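The Level at Condville

Hubert Wyss had been surveying the Condville dam for eleven years when the fourth benchmark stopped agreeing with the other three.

The procedure was fixed. He set the instrument on the left abutment, leveled it, let it stand in the shade for as long as it took to drink a cup of coffee, and read the staff at each brass pin along the crest. There were 70 pins. Pins 1 through 69 had settled over the years by the amounts one expects of a compacted earth embankment, most of it in the first wet season after filling. Pin 70 sat in rock on the far side and was not supposed to settle at all.

The reading for Pin 70 came out 4 millimeters high.

He closed the traverse and found no error. He ran it backward, from right to left, and got the same figure. He wrote it in the book, in pencil, and drove down to the office in Kisuso with the window open.

The office was two rooms over a feed store. Tanoli, the engineer of record, kept the front one. She read the page while standing and asked whether he had checked the collimation.

"This morning and again at noon."

"The staff?"

"Same staff. I wiped the foot."

"Then the pin's been disturbed."

"It's in rock."

"Someone could have hit it with a mower."

"Down, maybe," Wyss said. "I don't see how you hit one up."

She copied the number into the register under Apr 23, 2019, with a question mark in the remarks column, and told him to repeat the survey in June. The reservoir would be at full supply level by then, and the comparison would mean something.

He went home and did not sleep much. He lived in the old gatekeeper's house below the spillway, where the water could be heard at night as a single low note. The note rose a little with the head. Over the years he had learned to place the reservoir level by it, to within half a meter or so, and had never mentioned this to Tanoli because there was no column for it.

In the back room at Kisuso was a cabinet with the drawings from the first investigation. He spent most of the next week in it. The rock on the right abutment had been logged by a contractor called Ollus, which drilled three holes, billed for five, and went out of business before the core boxes were cataloged. The log for the deepest hole ran to 156 feet. At 90 feet someone had written "gouge, soft, gray, 2 in." and drawn a line under it. At 91 feet the handwriting changed.
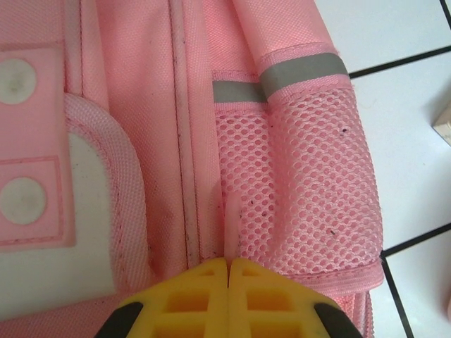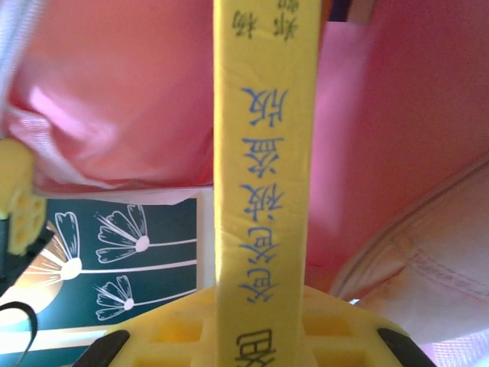 What does it mean when a benchmark set in rock appears to rise?

Usually it means the instrument station has gone down. A level measures only differences, so a pin that seems to climb and a tripod that has sunk produce the same entry in the book.

Wyss had known that as long as he had known anything about the work, and it took him nine days to apply it. The tripod stood on the left abutment. The reference pin was there too, set in the concrete of the old valve house. If the valve house had dropped by 4 millimeters and taken the whole crest profile with it, every pin on the embankment would have seemed to rise by the same amount, less whatever it had really settled. He went back through the readings. Pins 1 through 69 showed almost no settlement since the previous survey. He had entered this as good news.

He drove up to Condville before it was light and walked down the left groin with a lamp. The drain at the toe was a clay pipe that discharged into a square box with a notched steel plate. The flow over the notch had been clear for as long as he had been reading it. He held the lamp close and put a glass jar under the lip.

He stood the jar on the wall and waited. After twenty minutes there was a line of gray at the bottom, no thicker than a fingernail.

The nearest telephone was in the valve house. He gave Tanoli the head over the notch first, then the reservoir level, then the gray.

"How much gray?"

"A millimeter and a half in a quart."

"Color?"

"Same as the log. But it's the wrong side of the valley."

She was quiet. He could hear a chair being moved.

"Open the low-level outlet," she said. "A quarter turn at a time. Call me at each turn."

The wheel had last been exercised the previous autumn. It gave on the third pull. He counted the quarter turns aloud and called after each one, and by sunrise the outlet was passing 420 liters a second into the channel below his house.

They held the drawdown for three weeks. The drain ran gray, then pale, then clear. A drilling crew came from the coast and put a line of holes along the left abutment, and at 88 feet they brought up two inches of soft gray clay. Tanoli signed the log herself.

Wyss set a new reference pin half a mile downstream, on a ledge that had been bare since before the valley had a road. Then he carried the instrument back up to the crest, leveled it, and poured his coffee.

From the house that night the note was lower than he had ever heard it. He got out of bed, found the field book, and ruled another column.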